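Preguntas frecuentes sobre las demostraciones con pinza de mano

Bimora, guía para quienes graban en casa

¿Qué tengo que hacer exactamente?
Realizar con la pinza una tarea doméstica corta, de principio a fin, a un ritmo normal. Cada realización completa es un episodio. El robot aprende de muchos episodios parecidos pero no idénticos, hechos por personas distintas en casas distintas.

¿Es lo mismo que teleoperar el robot?
No. En la teleoperación el brazo está en el laboratorio y usted lo mueve a distancia con los mandos Multon. Con la pinza de mano no hay brazo: usted lleva los dedos de la herramienta hasta el objeto y el programa guarda la trayectoria y la apertura. Las tareas con líquidos se graban solo por teleoperación.

¿Necesito experiencia?
No. Hay una práctica inicial de 11 episodios que no se entregan. La mayoría de la gente deja de pellizcar los objetos por la esquina hacia la mitad de la práctica.

¿Puedo usar una pinza en cada mano?
Sí, si la ficha de la tarea dice «bimanual». Si dice «una mano», la otra pinza no debe tocar nada.

¿Qué objetos sirven?
Los que tenga por casa, siempre que quepan entre los dedos y no sean de cristal ni tengan filo. Conviene mezclar rigidez y forma: un paquete blando, una cajita, algo plano, un cable enrollado. Lo plano es lo más difícil de coger, así que no lo deje siempre para el final.

¿Y el recipiente?
Una caja de cartón de paredes bajas es suficiente para la tarea de guardar objetos. Si las paredes son altas, los dedos chocan con el borde al entrar y el episodio suele salir rechazado.

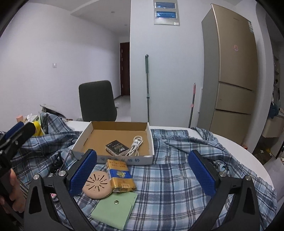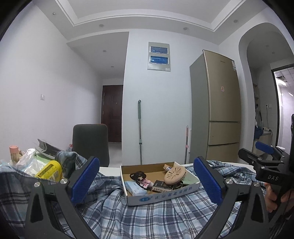
Mesa con mantel de cuadros y caja de cartón baja.

¿Tengo que despejar toda la mesa?
No. Deje libre la zona por donde pasan los dedos. Las cosas del resto de la mesa pueden quedarse, y también los muebles del fondo. Lo que sí hay que retirar son documentos con datos personales y pantallas encendidas.

¿Se puede trabajar sobre un mantel?
Sí. Procure que no se arrastre con la caja. Un pliegue no invalida el episodio; que el mantel tire un objeto al suelo, sí.

¿Cuántos episodios se piden por tarea?
38 en la tarea de guardar objetos y 29 en la de vaciar la caja. Cambie de sitio la caja y los objetos entre un episodio y el siguiente. No hace falta cambiar los objetos mismos, aunque se agradece sustituir alguno a mitad de la serie.

¿Cuánto dura una sesión?
Alrededor de 28 minutos, sin contar la calibración. Si se le cansa la muñeca, pare entre dos episodios, nunca dentro de uno.

¿Qué pasa si se me cae un objeto?
Si cae sobre la mesa, recójalo con la pinza y siga. Esos episodios se aceptan y se marcan como «con corrección». Si cae al suelo, cierre el episodio y descártelo desde el menú.

¿Puedo ayudarme con los dedos?
Durante el episodio, no. Entre episodios puede colocar las cosas como quiera.

La pinza no cierra del todo.
Apague, compruebe que no haya nada entre las almohadillas y repita la calibración con los dedos completamente abiertos. Si sigue igual, escriba a soporte e indique el número de serie.

¿Quién revisa las grabaciones?
El equipo de Paquette comprueba que cada episodio empiece y termine con los dedos abiertos y que la tarea esté completa. El resultado aparece en su cuenta como «aceptado», «con corrección» o «rechazado», con el motivo.

¿Para qué robot son?
Para Comcombe, nuestro brazo de sobremesa, que usa el mismo tipo de dedos.

¿Puedo pedir que se borren mis episodios?
Sí, desde «Mis grabaciones». Los que ya estén en revisión se borran al terminar esta.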